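Kidley Residents' Newsletter

Do we need a storage unit? Notes on the decluttering craze

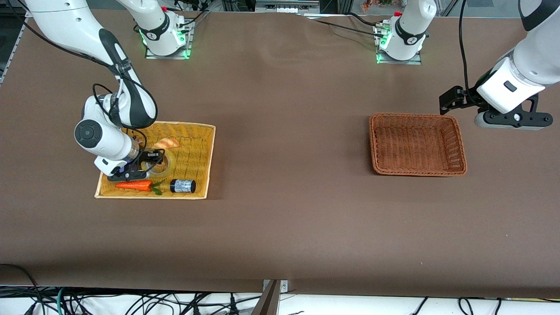 One reader wrote in after the June issue to say that our piece on tidying had been far too kind, and that anyone who pays good money to be told to throw away their own coats deserves to be cold. Another wanted to know where the old coats go. Both are fair points, and the second is harder to answer than the first, so I have spent more of the summer on it than I meant to.

First, what is being sold. Two firms have been putting leaflets through doors in Kidley this year. Disby offers a "home reset", where a person comes round for a day and helps you sort one floor of the house. Rement rents out storage by the month, with collection from your door. I don't know if the two are connected. Their leaflets arrived in the same week and use the same typeface, for whatever that is worth.

The Disby day costs 252 pounds. For that you get the day, a folder and a set of labels. You don't get boxes. You don't get anything taken away either, except what fits in the back of an ordinary car, and the small print says that this is "at the consultant's discretion". A friend of mine had it done in the spring and was pleased with it for a good fortnight. The airing cupboard did look smart. She then rang me to ask if I had seen her good scissors, which had been put somewhere sensible.

I have no quarrel with my friend, or with anybody who finds it hard to start. Having someone sit with you while you go through a parent's things can be a real help, and I would pay for that myself. What bothers me is the claim on the back of the leaflet that the average home holds 1,000 things that are never used. I rang to ask where the number came from. The young man who answered was polite and said it was "widely known". I asked by whom. He said he would get someone to call me back, and I am still waiting.

Never used by when, for one thing? I have a fish kettle. It comes out once a year, if that. I also have a box of fuses, a spare door handle, a christening gown and a snow shovel. On a given Tuesday in summer every one of those is clutter, and by the folder's own rule (if it hasn't been touched for 200 days, let it go) the snow shovel would be in the back of the ordinary car by the autumn.

Now to Rement. The first month is cheap, and they say so in large letters. The price after that is in smaller letters and works out at almost 600 pounds a year for a space the size of a garden shed. Think about what you would be putting in it. In our case it would be two armchairs, a cot and the camping things. I could buy the lot again second-hand for less than a year's rent, and in the meantime I would have to book a slot two working days ahead in order to visit my own tent.

There are people for whom it makes sense. If you are between houses, or having the floors done, or clearing somewhere in a hurry after a death, then a few months' storage is a sound thing to pay for. Just put the end date on the calendar before you sign, and check how much notice they want. Rement asks for a full month, in writing, and the form is not in the pack they give you. You have to ask for it.

Back to the reader's question about the coats. I asked at both charity shops in the precinct. One takes clothes on weekday mornings only and was turning bags away when I called in, as the back room was full to the door. The other takes anything clean but sells on what it can't hang, by weight, to a dealer. Where the dealer takes it they couldn't tell me. So when the folder talks about giving your things "a new life", I would want to see a bit more detail about the life.

The Maluleke repair mornings seem to me a better idea than either of the leaflets. They are free, they will look at lamps, zips and small chairs, and they don't mind telling you when a thing is past saving. They told me so about my toaster, in very few words. My doubt there is whether they can keep it up, with the hall hire going up again and the queue already out on the steps by ten.

If you have used Disby or Rement and think I am being unfair, write in and I'll print it. Please include what you paid. I would also like to hear from anyone who has cancelled a storage unit and can say how long it took from first asking. Letters for the next issue can go in the box by the library door.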